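Slide 4 – what the arm costs you after you've bought the arm

OK, my favorite part! Start with the Fuvley quote. Everybody looks at the big number on page one, so go straight to page two: gripper, mount, spare fingertips, cables. On ours the spare fingertips were $465 a set, and we hadn't planned for a single one.

Ask the room who has a line for tables. (Pause – let them laugh.) We bought a second table in June and it changed how fast we could set up.
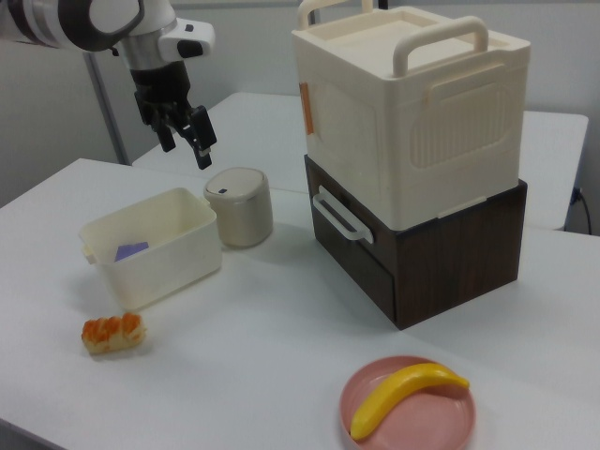

Then props. Bins, canisters, play food, plates, a drawer cabinet – all cheap, all easy to forget. We set aside $600 for the year and I'd do the same again. Buy doubles of anything small.

Training time: Virnex gave us 15 hours with the contract. Use every one of them! We still had 10 left when ours ran out, and I'm sore about it.

If there's time, tell the Evitness shipping story. If not, skip to slide 6 and the blank budget sheet – handouts are by the door.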